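How to Test Whether an Arm Can Restock a Snack Display

Sultix, 22 Dec 2023

Shelf restocking is often listed among the chores a machine can already do. The procedure below checks that claim on a tabletop. It needs one arm with a two-finger gripper, a wrist camera, a tiered stand and mixed packaged goods.

1. Fix the stand to the table. Clear acrylic is the harder case, as depth sensors often return gaps or false surfaces on it. Run it first.

2. Choose items with different failure modes. Wrapped bars deform at the crimped ends. Jars roll. Flat boxes may be wider than the jaw opening.

3. Place some items on the tiers and the rest on the table. Set the stand at an angle to the table edge so that a memorized approach path will fail.
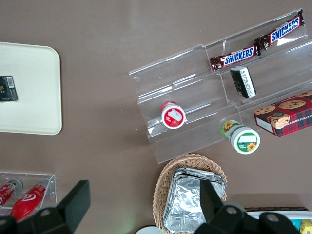 Wrist view of the work area: Snickers bars on the top tier, a jar on its side at the foot of the stand.

4. Define one task per trial, such as "stand the jar upright on the lowest tier." Record the grasp, the transfer and the placement as separate results.

5. Stop the trial if a finger touches the stand with more than 6 newtons of force. Log it as a failure even if the item was placed.

6. Repeat until each item has at least 22 trials, moving the stand between them.

In our Jolasum log, 708 of 2,531 trials finished without human help. Most of the others failed at placement, usually when a round item rolled after release. A person does the same job without stopping to plan. On these numbers we would not leave the arm alone with a store shelf.

Next page: Calibrating the wrist camera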